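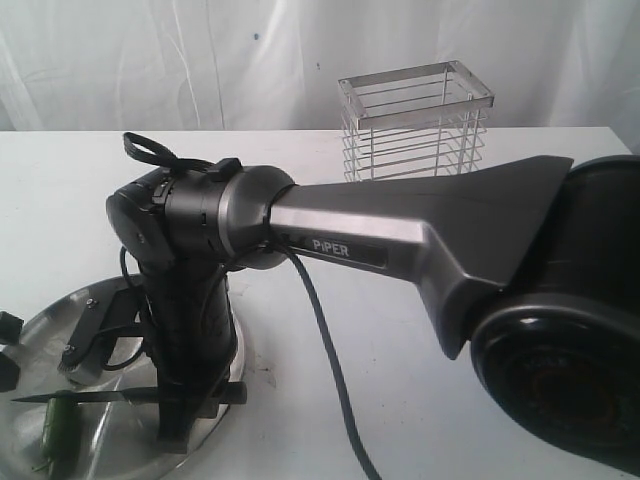
손콤(Sorncombe) 염소 목걸이 712는 방목장에서 하루를 보내고 저녁이면 우리로 돌아오는 염소들을 위해 만든 이름표 달린 목걸이입니다. 염소를 몇 마리만 키우실 때는 얼굴만 봐도 누가 누군지 아시겠지만, 식구가 늘고 비슷한 털빛의 새끼들이 어미만큼 자라고 나면 어느 순간부터 헷갈리기 시작하지요. 그래서 이름표만큼은 정말 오래 고민했습니다. 어두운 바탕에 흰 글씨로 또렷하게 적힌 PiPER처럼, 짧은 이름을 어두운 판에 하얗게 새기면 울타리 너머에서도 눈에 잘 들어옵니다. 712의 이름표도 짙은 회색 바탕에 흰 글씨가 기본이고, 한글과 영문 가운데 원하시는 쪽으로 새겨 드립니다.

띠의 폭은 25mm입니다. 처음에는 더 넓게 만들어 보기도 했는데, 목이 가는 암염소들이 고개를 숙여 풀을 뜯을 때마다 턱 밑이 접히는 것이 영 마음에 걸리더군요. 지금의 폭으로 바꾸고 나서는 여름에도 목털이 덜 눌린다고들 말씀해 주십니다. 길이는 최대 56cm까지 늘릴 수 있어서 덩치 좋은 숫염소에게도 채울 수 있고, 구멍이 촘촘하게 나 있어 털갈이 전후로 조금씩 조절해 가며 쓰시면 됩니다.

버클은 힘을 세게 받으면 저절로 풀리는 안전 버클입니다. 염소를 키워 보신 분이라면 이 녀석들이 나뭇가지든 철망이든 머리부터 들이밀고 본다는 걸 잘 아실 테지요. 허럼(Hurham)의 산비탈에서 젖염소를 키우시는 Kwan-ho Lai 님도 버클 이야기를 가장 많이 해 주셨고, 지금 쓰는 버클은 그분 의견을 듣고 한 번 고친 것입니다. 다만 줄을 걸어 매어 두는 용도로는 맞지 않으니, 끌거나 묶어 두실 때에는 포페스쿠(Popescu) 고삐를 따로 써 주세요.

채우실 때는 손가락 두 개가 편하게 드나들 만큼 여유를 두세요. 자라는 새끼는 금세 목이 굵어지니 자주 만져 보시고, 뿔이 난 염소는 버클을 먼저 풀어 목 아래쪽으로 둘러 주시는 편이 서로 편합니다. 더러워지면 미지근한 물에 담갔다가 부드러운 솔로 문질러 그늘에 말리세요. 새끼를 낳을 무렵에는 잠시 벗겨 두시는 분들도 많습니다.

제품 사양
품명: 손콤 염소 목걸이 712
띠 폭: 25mm
길이: 최대 56cm
띠 색상: 검정, 밤색, 풀색
이름표: 짙은 회색 바탕, 흰색 각인
구성: 목걸이, 이름표, 이름표 고정 나사

각인할 이름은 주문서의 요청란에 적어 주시면 됩니다. 여러 마리 것을 한꺼번에 주문하실 때는 띠 색상과 이름을 한 줄에 하나씩 짝지어 적어 주시면 저희가 훨씬 수월하답니다. 버클과 고정 나사는 따로도 판매하며, 각인하지 않은 새 제품은 받으신 날부터 90일 안에 교환하실 수 있습니다. 직접 만져 보고 고르고 싶으시면 벌빌(Vulville) 매장에 들러 주세요. 6월에는 젖 짜는 시간을 피해서 오후 늦게까지 문을 열어 둡니다.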